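Ring Day

I. The Trata Toy Library

The ferry to Norkden ran at 2, and I still had a whole shelf of toys to pack! I loved this part. Everyone at the Trata Toy Library groaned when the island crate came up, but I would have done it every week of my life.

The Pană school had asked for the yellow ones – all of them, please, underlined. I opened the ledger to page 41, sharpened a pencil and got the white bin onto the table.

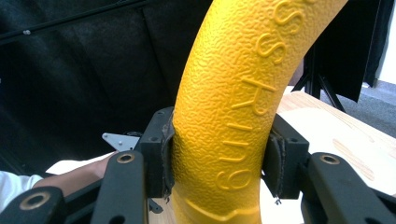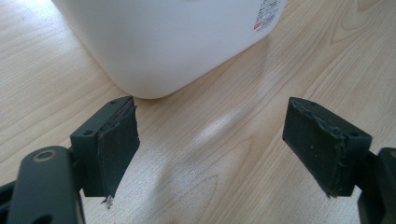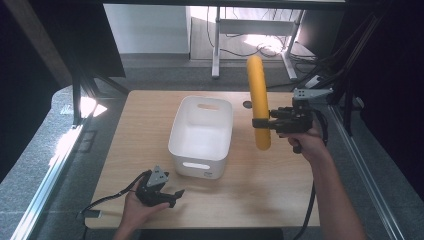 II. The crossing

Oh, the sea was glorious! I stood at the rail with the bin between my boots and the lid tied down with string, and the wind went through my coat as if it had somewhere to be.

Loan number 111 was in there, my favorite, pebbly as an orange and brighter than anything in Norkden in March. I had thrown it over a fence post at the age of six, and now it was going to an island with hardly any fences.

The Sasar lighthouse came up green out of the spray. Then I saw the jetty, and the whole school on it, jumping up and down with their arms already in the air.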